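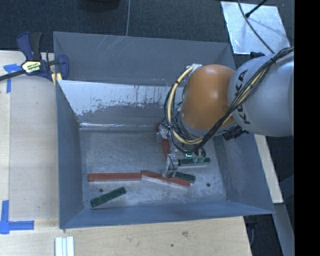 One student asked after the last session whether sorting really counts as a skill, given that anybody can tell a red bar from a green block. Great question, and I've rebuilt half of this handout around it! Telling two kinds of part apart is the easy bit. Deciding where your hand goes first, when the parts lie across a big metal bin at every angle, is where it gets interesting.

Home Units Handouts Bench Hours Search

Materials Handling 1, Unit 3: Mixed Parts in Open Bins
Handout revised 11/12/2018

Bins and their walls

Start with the bin itself. Flared walls are a lovely piece of plain thinking — they lean outward, so there is more room for a hand at the top than at the floor, and a part near the edge is easier to reach. In a straight-sided tub the same part can sit tight in the corner and you end up scrabbling for it with your fingertips.

Look at the grey bin again and notice how worn the metal is. There are pale scratches on the rear wall, scuffs on the right one, and a sloping panel inside with dark streaks and chipped edges. Bare metal can also throw light back at you. A bright strip low in a bin is easy to mistake for the edge of a part, especially when the parts have pale edges of their own. Move your head to one side before you reach. A reflection will usually shift and a part won't.

Loose, touching, crossed

We use these words all term, so please learn them now.

Loose: clear space on every side. The green block in the front left is a beauty.
Touching: ends or sides meet, or come so close that you can't be sure. The first two red bars belong in this group.
Crossed: one part rests on another. Lift the upper one first, straight up, before you slide anything.

Take loose parts first. Each one you remove opens up floor for the next, and the tangle you were worried about often gets simpler without your doing a thing to it.

Long parts

Grip a bar near its middle. Held by one end, it dips and swings into its neighbors. If the middle is blocked, work on something else and come back. I love watching a class discover this in the Kettle exercise, where the noise level drops by half once people stop grabbing ends!

At the bench

Work in pairs with a Mosell tray on each side of the bin, one for each kind of part. The mixed load is 50 parts. Sort the lot, tip it back in, swap places and go again. You have 30 minutes, plenty for both turns if you don't race. Write down which parts you left until last and what was in their way.

The short test in March is out of 100 and the pass mark is 85. Bring your bench notes, which you may use throughout.

Related handouts
Unit 2: Trays, Totes and Tubs
Unit 4: Stacking by Length
The Fercombe Layout Problem
Glossary for Units 1 to 4

Clustgate Course Handouts | Contact the course office | Back to top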